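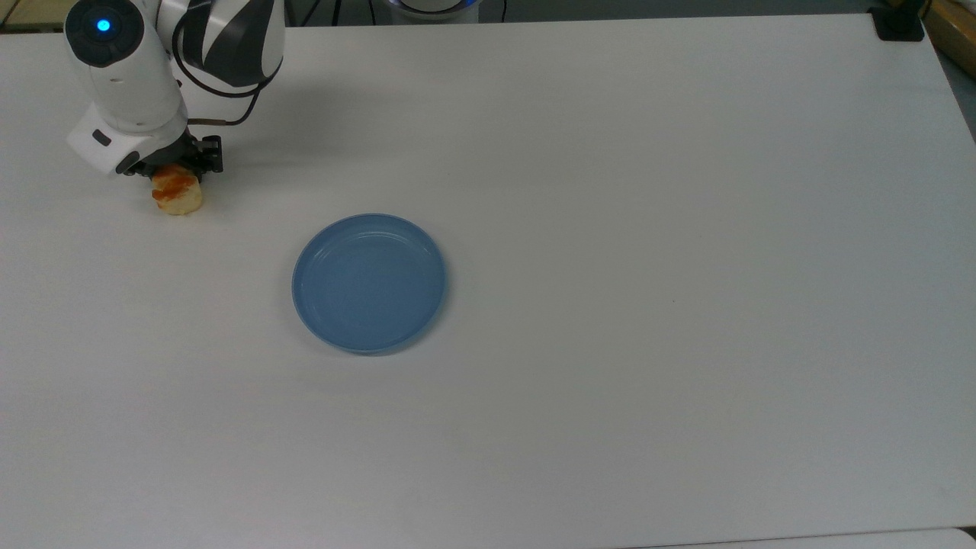 Progress report to the Delacroix fund
Bastemora table-setting project, second period
September 15, 2026

We said we would spend this period on bread, and we have. Your last letter asked if the rolls were strictly necessary. They are. A table with plates and no food on it teaches people to arrange plates.

The serving table at Bastemora is now in regular use. It is large, flat and white, and it shows every crumb, a quality we praised in our application and have since had time to reconsider. The blue plate has stayed. We tried a white one in August and spent most of a morning putting it down where people couldn't find it.

Work on single-item serving is about 60 percent done by our own reckoning, which the fund is free to mark down. Small items are the remaining trouble. A roll has a top and a bottom, and guests have views about which should face them. Our written guide now runs to 2 pages, one of them entirely about rolls. We consider this proportionate. 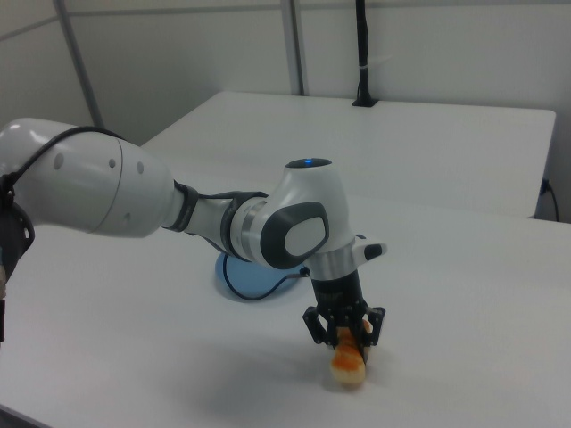

Small bread roll over the serving table, crust side and paler underside both showing.

Spending is close to plan. The tableware line is underspent, as very little got broken. The food line is over. We ordered 100 rolls from Vorkusine and got through them faster than the budget sheet thought possible, partly through practice and partly through lunch. We have moved the difference across from tableware and would be grateful for your approval after the fact.

Still open:
The second plate size, promised last period, is on order from Plesemus.
The section on sauced items needs rewriting. The present draft says "with care" and leaves it there.
Cleaning times for the tabletop have not been logged consistently. We will start again with a form that fits on one side.

For the next period we ask for no new money, only permission to keep buying bread.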